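**Drekberg hand-held metal detector**

I've sold the Drekberg to 2 town halls and a law court since August, and I'd happily carry one myself at any public meeting where bags and coats get checked on the door. It's light, it buzzes or beeps (your choice), and it runs for roughly 1,000 scans on a charge. Jamila Akanda on our phones can talk you through the settings if your door staff are new to it.

The wand comes in black or blue-grey, with a belt holster and a charging lead in the box. Black is always in stock - blue-grey takes a bit longer, so ring first! People keep asking me how blue the blue-grey is, and the round plate at the left of the white table is very near it, so go by that if you're trying to match a uniform. 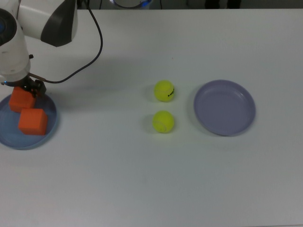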